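Doucet 800 Adhesive Wall Hook Rail

Steel rail with powder coat finish, for hanging coats, bags and tools on painted drywall, tile or sealed wood. Supplied with two adhesive strips and four screws.

Length: 61 cm
Depth: 42 mm
Finish: matte black or white
Part number: 869

Clean the wall with rubbing alcohol and let it dry before mounting. Press each strip for one minute. Do not load the rail for 24 hours – longer in an unheated room.
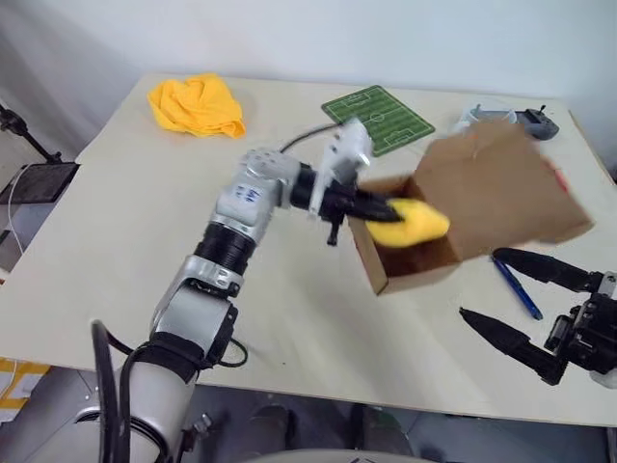
Textured or freshly painted walls require the screws. Use anchors in drywall. Replacement strips are sold separately under the Walis name and also fit the older Prasar rail. Not for outdoor use.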